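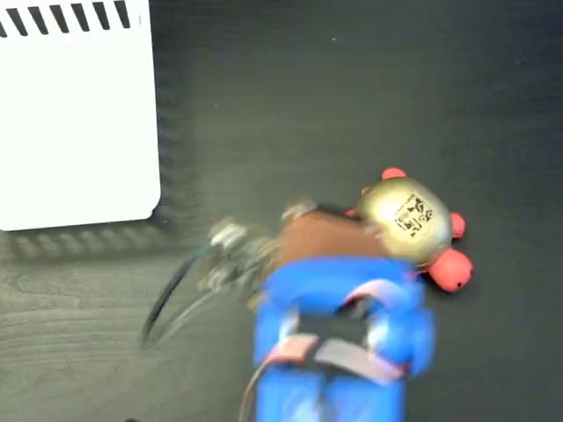 # Re: [bench-talk] The arm on the returns bench, and where it leaves us

**From:** Thắng Mạc
**To:** bench-talk
**Subject:** Re: [bench-talk] The arm on the returns bench, and where it leaves us

Dear all,

Marwan's message has been sitting in my inbox with a flag on it for longer than it should have. I'm sorry, Marwan. I started two replies and lost one of them when my break ended, and the other one was so cross with the scheduling software that I thought better of it. I'll go through what you asked in the order you asked it, with your words left in so that people who missed the first round can follow. Put the kettle on, it's a long one.

> On Thursday, Marwan Daher wrote:
>
> Hello everybody,
>
> I wasn't on shift when the Rorier arm was talked through, so forgive me if this has been covered. I've now had three different accounts of it from three different people at Skaltden. One says it is going to do the toy returns by the spring. One says it can't pick up anything with a curve on it. The third says we'll all be trained to look after it, but couldn't tell me when, or by whom, or whether there's any more money in it.
>
> I've sorted returns here and at the old Dmytriv building before that. I'm not frightened of a machine. I would like to know four things:
>
> 1. What does it do at the moment, in plain words?
> 2. Who decides what it does next?
> 3. What happens to the people whose hours are made up of that bench?
> 4. What is it like to stand next to all day?
>
> I'd sooner hear it from someone who's been working beside it than from a slide.
>
> Best to all, and thank you to whoever left the scones,
> Marwan

## What it does at the moment

Plain words, then. It practises. There's a dark table, a white box in the corner of it, and a toy turtle with a gold shell and a red head, and the job we've given the arm is to get hold of the turtle and put it where we want it. When it has had its go, one of us puts the turtle somewhere else, turned a different way, and it has another go. That is most of a morning. I know how it sounds, and my daughter thinks it is the best job in the world.

The turtle has a little black-and-white square stuck on its shell so that its position can be read from above. Real returns won't come with a square stuck on them, and I'd ask everybody to hold on to that fact when they hear what the arm can or can't manage. What we learn with the turtle is how the fingers behave on something domed and shiny. What a child has sent back in a carrier bag with half the pieces missing is a different matter.

So your second informant was nearly right, Marwan. Curves are hard for it. On the last full day I was there we logged 93 tries, and I'm not going to give the list a success rate, as the person keeping the tally (me) changed his mind after lunch over what counted as a success. If it lifts the turtle and drops it a hand's width away, is that a yes? I said yes in the morning and no in the afternoon. We've since agreed on no, and it's written on the sheet.

The thing I hadn't expected is how much of what we do at the bench I couldn't put into words. I was asked how I pick up a toy like that and I said, well, you just pick it up. Then I watched my own hand do it. I don't go for the top at all, I come in low from the side and let it roll a bit into my fingers, and I've already looked at the underneath before I've put it down. I've done that for years without knowing. It was rather a nice feeling, seeing that there was something there to know.
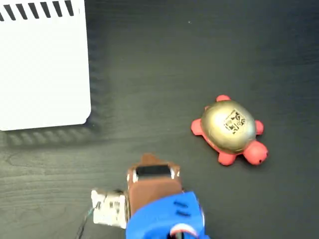
## Who decides what it does next

This is where I got cross in the reply I didn't send.

At the start, the list of things to try was drawn up upstairs, by people who are perfectly pleasant and who have never had to open a returns cage. They had the arm down to start on flat boxed games, on the grounds that boxes are easy. They are easy! They're also the one thing on our bench that takes no time. We slap a label on and they're gone. If the arm did every boxed game that came through the door we would hardly feel it. The things that wear people out are the lifting from the low cage, the bending, and the heap of loose soft toys at the end of a shift when your wrists have had enough.

I said so, at more length than was needed, and to be fair to them they listened. We now have a short meeting at the change of shift, and anyone who has worked the bench that week can put something on the list or take something off it. It isn't in anybody's contract and it could vanish if a manager changed. I would like it written down properly, and I'd be glad of names from this list to go with mine when I ask. A reply off-list with your name and your bench is plenty.

A couple of smaller things have come out of that meeting already:

- The tally sheet is kept by whoever is on the bench, in their own handwriting, and a copy stays with us.
- No counting of people. The sheet is for the arm's tries. If you ever see a column on it with our initials and a time, tell me the same day, please.
- Whoever is next to the arm can stop it for any reason, and doesn't have to fill in a form about it.

The second one matters to me more than all the rest put together. It would have been very easy, with all that recording going on, for someone to start comparing how fast we are with how fast it is. We were told it wasn't planned, and I believe them, and I still wanted it on paper.
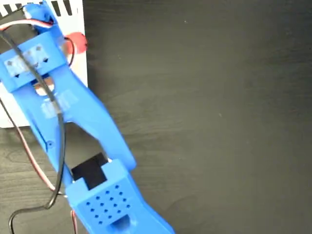
**Returns & Sorting, Skaltden site, Sullo**

I was asked to put our team name on anything that might get forwarded, so there it is, and now to the question I know most of you scrolled down for.

What happens to the hours. I'll tell you what I've been told and what I think, and I'll try to keep the two apart.

Told: no bench hours are being cut while the trial runs. The trial has 3 stages, of which the turtle is the first, and nobody moves on to the next until the shift-change meeting says the last one is finished. Time spent with the arm is paid as bench time. There is 80 pounds a month extra for those who take on the setting up and the daily checks, and the training for that will be done in working hours. It's open to anybody on the bench, nights included. The dates for nights haven't been fixed and I have asked twice.

Think: I don't believe the arm will take the bench over by the spring, and I wouldn't believe anyone who said it would. I do think that in a few years the bench will have fewer people standing at it, and that the ones who are there will be doing more deciding and less lifting. For some of us that's a good swap. For others it really isn't. I'm thinking of those who like the steadiness of it, who come in and get their hands going and have a good natter, and don't want to be reading a sheet and minding a machine. I don't want them treated as if they'd failed to keep up. I've said to the office that there ought to be a proper place for a person who wants to sort toys and go home, and I'll go on saying it.

And 80 pounds isn't much for learning a whole new trade, is it? I'm putting that on the list too.

## What it's like to stand next to

Quieter than you'd imagine, and more fiddly. The arm is blue plastic, 3D-printed, and you can see the layers in it if you get close. It looks more like something from a school workshop than what they have at a car plant, and I think that has helped. People who wouldn't go near a big yellow thing in a cage will happily lean over this one (not while it's moving, please).

A lot of the day is cables. Before we start I follow each of them with my finger from one end to the other, checking that nothing will snag when the arm reaches out. It's dull and I've come to like it, in the way you can like sweeping up.
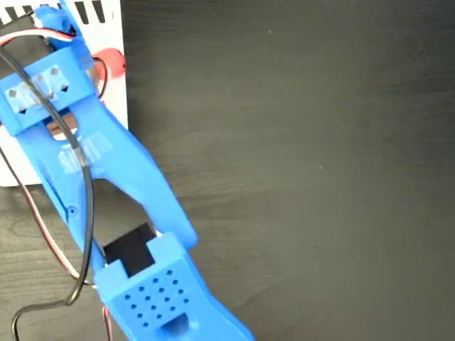

*The Rorier arm over the bench, black cable looped across the link, white housing behind.*

The harder part is your attention. When you sort by hand your head can wander off, you can plan your tea, you can listen to the radio properly. Minding the arm, you can't quite do either. There's never enough happening to fill your mind and there's always a bit too much to let go of it. By the end of a full shift I was tired in a different place from usual, somewhere behind the eyes, and my back felt marvellous. We've settled on swapping over at the tea break, so that no one minds it for longer than half a shift. If you're asked to do a whole one, say no and say I said so.

It's also lonelier. I'd not have guessed that. At the long bench you're elbow to elbow. At the arm's table there's one of you and a turtle. We've now put the table at the end of the long bench so that you can at least join in the talk, and it's made a world of difference to the mornings.

Marwan, I hope that's nearer to what you were after than the slide would have been. Come and have a go. I'm on earlies until the end of October and there's nearly always a spare stool. You'd be good at it, too, with all those years at Dmytriv, and I'd very much like you to look at how it comes in on the shell, as I have a feeling it's going in too high and I can't get anybody to agree with me.

Names for the letter off-list, please, and questions on-list so that we all get the answers.

Warmest wishes,
Thắng

P.S. The scones were from nights. I've passed on your thanks, and they'd like the tin back.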